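Leif Fjeld wrote:
> Does anyone know if the Istley is still running the animation matinees
> in March? My two loved the last one.

Hi Leif and all,

Yes, they are, and I'm so glad your kids had fun! It's the hand-drawn fox picture first, then the Stisard shorts (33 minutes, just right for wigglers).

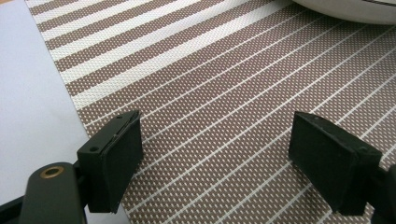

Tickets are still $4 at the door, and doors open at 1:30. Do come early if you want the balcony, it only holds 40 and the Fliltby crowd always beats us to it.

Warmly,
Berge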